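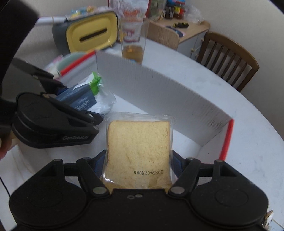 Figure 3. A single slice of white bread in clear wrap, with a printed date code.

4.2 What the date on the package can and cannot tell us

Much of the literature on household food waste treats the printed date as the main cause of early disposal. The claim is repeated so often that it is rarely checked. Ehlers asked 300 households to keep a kitchen diary and concluded that confusion over dates "drives" the loss of bread and other baked goods. We are not convinced. Her diary form offered "past date" as the first box on the list, and a tired person filling in a form at the end of the day will tend to tick the first box that is not plainly wrong. No attempt was made to find out whether the item had also gone stale, been crushed, or simply been forgotten behind something else.

The Notmont survey has the opposite problem. It reached 400 shoppers, but it asked them what they would do with a product one day past its date. What people say they would do at a store entrance is weak evidence of what they do at home. Katona makes this point in her review of the Jiltero trial and then, oddly, goes on to use the Notmont answers as a baseline.

Single-serve packaging makes matters worse for the date hypothesis. A loaf carries one date for many slices and is opened long before it is finished, so the date and the state of the bread soon part ways. A slice sealed on its own stays sealed until someone wants it. If dates were the main driver, we would expect single slices to be thrown out on or just after the printed day. In the Pálfi records, which list 111 discarded single-serve items, the gap between printed date and disposal is spread so widely that no peak can be read from it.

Storage is a more promising place to look, though here too the evidence is thin. Small packaged goods do not always go to the pantry. They end up in bags, desk drawers and mixed boxes, where food competes for attention with whatever else has landed there.
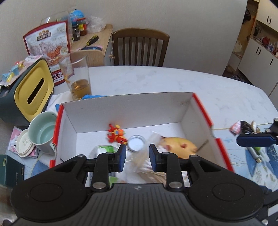

Jonel calls this "drift" and argues that it explains most of the loss of small items. The idea is appealing, but it has been tested only in homes that agreed to be inspected, and people who expect an inspection tidy up first. It is also hard to see what result would count against it. An item found in the wrong place is taken as proof of drift, and an item found in the right place is taken to have drifted back.

We therefore make a narrower claim. The printed date is one piece of information among several, and existing studies do not let us say how much weight it carries. Proposals to change date wording, such as the one circulated in August, may do no harm, but the savings promised for them rest on self-reports that were never compared with the contents of a single trash can. Section 5 sets out a design in which they would be.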